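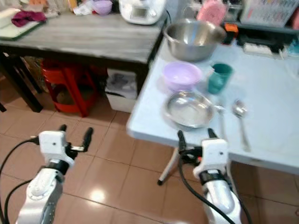

How does a robot learn to set a table? It is guided through the job by a person, many times over, and a computer then studies the recordings until it can try the same moves by itself.

Filed under: Local Business & Technology

For most of us, putting out a plate, a fork and a spoon before supper is the kind of chore we handed to the kids as soon as they could reach. At Surnico, the small company out on the Kirkegaard side of town, it has filled the better part of the spring, and the people doing it seem to be enjoying themselves a good deal more than our kids ever did.

The company is gathering what it calls examples – short recordings of everyday kitchen jobs, each one done from start to finish by a two-armed robot with a person steering it. Hermine Berchtold, who runs the project, hopes to have 200 good ones of the table-setting job by the end of May. When we stopped by, the team had 80.

"People ask me why we can't just show it once," Berchtold told us over a very welcome cup of coffee. "Well, I ask them if they learned to drive in one lesson! Every time we do it, the bowl is in a little different spot, or the fork is turned another way, and that's the part we want it to learn from."

The dishes are the sort you would find in any family cupboard, with a steel plate, plastic bowls in lavender and a teal cup among them. Berchtold picked them out with some care. Shiny metal throws back the light and can be hard for a camera to make sense of, she explained, and a fork lying flat on a table is a surprisingly tricky thing to pick up with two stiff fingers (try it with a pair of clothespins, as this reporter did at home, and you will soon see her point). 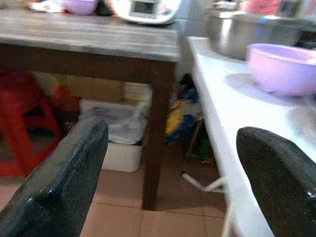
Vol. 35, No. 6

Emil Oberholzer does much of the steering. He came to Surnico after many years of repairing sewing machines, and he says the patience carries over nicely. A session starts at 9 in the morning and stops for lunch, and he likes to go slowly, with a little pause before each grasp. If he fumbles a spoon and recovers it, the recording is kept. If he drops it on the floor, it goes in a separate folder, and Tahmineh Akbari looks through those in the afternoon to decide which might still be useful.

Akbari also writes the short label that goes with each recording, such as "move the cup next to the plate." She has strong feelings about wording – a bowl is a bowl and never a dish – and keeps a list taped beside her monitor so that everyone sticks to the same terms.

The learning system itself, which the team has named Skullow, had its first try after the early recordings were in. It managed the cup and left the fork alone. Berchtold was pleased all the same, and a second try is planned once the table-setting set is complete. After that the group will move on to stacking bowls.

Surnico is looking for a few more people to help with steering in the mornings. No experience is needed, and training takes one afternoon. Anyone interested can ask for Akbari at the front desk.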